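Holding the Arm's Hand

Recorded demonstration is replacing hand-written motion code for small household tasks. The method is easy to state. The recordings are harder to get right.

The task on the sheet reads: move the tray to the marked position, release, withdraw. A person does it without attention. For the arm at Rurkden, a training site on the edge of Lulmont, it has been the main occupation since July, and the people who run it do not regard that as slow.

Rurkden does one kind of work. It records people making a robot arm do things, and it passes the recordings to a model that learns to map what the cameras see to what the arm should do next. No one writes down a path for the gripper. No one specifies a tray's dimensions. The operator performs the movement through the machine, the machine logs its own joint positions and camera images, and the resulting episode becomes one item in a training set. The current set for counter tasks stands at 583 accepted episodes. The rejected ones are kept on a separate disk and looked at more often than might be expected.

Two ways in

There are two common ways of getting a movement into an arm. In the older one, the operator takes hold of the arm itself. The motors are put in a compliant mode in which they carry the weight of the links and offer little resistance, and the operator pushes the gripper where it should go. Engineers call it kinesthetic teaching. Its advantage is contact: the person guiding the arm feels the tray touch the counter and can stop pushing. Its disadvantage is that the person is standing in the work area, and the person's forearm is in the images. A model trained on those images may learn that a forearm usually precedes a grasp, and then wait for one.

In the second method, the operator stands back and drives the arm with something else. At Rurkden this is a leader device sold under the name Kubo, a lightweight copy of the arm with the same joint layout and a trigger at the end. The operator moves the copy and the real arm follows. The images stay clean, and they show the work as the arm will see it when it is on its own. What is lost is feel. The Kubo passes no force back to the hand, so the operator has to judge contact by eye, from a monitor or over the arm's shoulder.

Euan Niven, who supervises recording at the site, uses both. Free-space movement is recorded by remote control. Anything that involves pressing, sliding or wiping is first tried by hand, to establish how much force is sensible, and then repeated through the leader with that figure set as a limit. "You want to know what the arm ought to feel before you ask somebody to guess it," he says.

The delay problem

Remote operation introduces delay. The leader reports its position, the controller converts it, the follower moves, and the camera image comes back to the operator's screen. On the first installation the full loop took almost 230 milliseconds. That is tolerable for reaching across a counter. It is poor for closing two fingers on a thin rim, where the operator closes, sees no response, closes further, and then watches the follower carry out both commands.

The effect on the data was measurable. Episodes from that period contain a characteristic double squeeze just before each grasp. The trained policy reproduced it faithfully. It would arrive at the object, tighten, relax slightly, and tighten again. Nothing was broken by this, but it added time to every pick and occasionally shifted a light item out of position.

The team removed most of the delay by taking the video stream off the shared network and decoding it on the control machine. The older episodes were then filtered. Those with a double squeeze were cut from the set, and the corresponding tasks were recorded again. Niven puts the loss at a few weeks of work. He would have preferred to find it by measurement than by watching the arm hesitate.

What the wrist sees

Rurkden's arm carries a fixed overhead camera and a smaller one at the wrist. The overhead view gives layout: where the counter ends, where the objects are, how far the gripper has to travel. The wrist view gives the last stretch of the approach, at close range and from an angle that changes with every movement. During a grasp, the policy depends mostly on the wrist.

The wrist view is not generous. The gripper takes up a large part of it, and the object being worked on can slip behind the housing at the moment it matters. The fingers are wrapped in pale tape for grip, and the model has to learn that the tape is always present and carries no information about the task. It also has to cope with polished stone. A glossy counter returns the ceiling lights as hard white points, and their position in the image depends on where the camera is. To a person they are reflections. To an untrained network they are the brightest things in view.

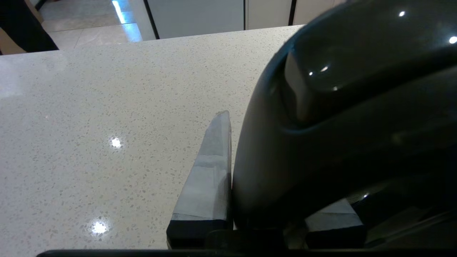

Wrist-camera views over the speckled quartz counter. The first shows the surface clear; in the second, part of a black tray sits beneath the right side of the gripper.

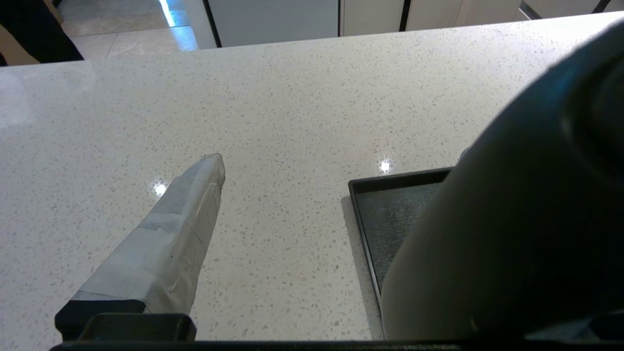

Arsen Pylypenko would keep the reflections in. Covering the counter with a matte sheet for recording gives attractive results for as long as the sheet stays down, he argues, and then the arm is moved to a real kitchen and has to be taught again. He would go further and vary the lighting on purpose, between episodes and sometimes during them. His objection to most demonstration sets is that they are too tidy. Operators approach from the same side, at the same speed, with the object in the same place, and the resulting policy is very good at the one afternoon on which it was trained.

Niven agrees in part. Lighting at the site is now changed between sessions, though not within them. His concern is attribution. If an episode fails and three conditions were altered at once, the log does not say which of them was responsible.

Operators

There are 11 trained operators on the rota. The differences between them are larger than the differences between any two versions of the software. Some move quickly and correct at the end. Others approach slowly and close once. Both styles produce successful episodes, and a model trained on an even mixture of the two can perform worse than a model trained on either. At a given point in the approach it has seen people go fast and people go slow, and if the learning method averages them it will choose a speed that no operator used.

There are technical answers to this. More recent policies predict a short sequence of actions and can represent several valid alternatives without blending them. Rurkden uses one of these. It also uses a written procedure, which is less interesting and has helped at least as much. The sheet gives a start pose, a preferred side of approach, and a point above the object at which the operator pauses before descending. It gives no path. Between those points people are left alone, and the variation in that part of the movement is considered useful.

Operators are also told to make mistakes in a controlled way. In a proportion of the episodes the gripper is deliberately placed slightly wrong before the descent, and the operator then corrects it. A policy trained only on clean performances has never seen an error and has no data on how to leave one. Small deviations accumulate, the camera view drifts away from anything in the training set, and the arm's behavior becomes arbitrary. Recovery episodes are the cheapest known treatment.

Shifts on the leader are short. The Kubo is light, but it is held in the air, and fatigue shows in the logs as a fine tremor in the wrist joint well before the operator reports it. An episode with visible tremor is not automatically rejected. It is marked, and the operator is asked to stop.

Accept or reject

Each episode is reviewed before it enters the set. The review software, Rarora, plays the camera streams beside the joint traces and asks the reviewer to settle four points: whether the task was completed, whether contact was within limits, whether any person entered the view, and whether the episode starts and ends where it should. The last of these causes the most rejections. Operators tend to relax once the object is down, and the recording runs on while the arm hangs in place. A model given many such endings learns to stop moving near the object, which in some cases it does before reaching it.

Trimming is done by hand. An automatic trimmer was tried and removed, after it cut several episodes at the pause above the object, taking the pause for the end of the task.

The reviewer cannot be the operator. This was not a rule at first. It became one when the rejection rates were compared.

Current work

The tray task is close to being signed off. The arm completes it from most starting positions on the counter, and the remaining failures are concentrated near the back edge, where reach is limited and the wrist has to tilt. New episodes are being recorded for that strip only. Niven expects them to help with placement and to do little for the tilt, for which the mount may have to be changed.

If the mount changes, so does the camera's angle to the fingers, and the existing wrist images will no longer match what the arm sees. How much of the set would survive is an open question. The plan is to retrain on the overhead view and a small batch of new wrist recordings, and to compare that against starting again. The comparison is scheduled before any bolts are loosened.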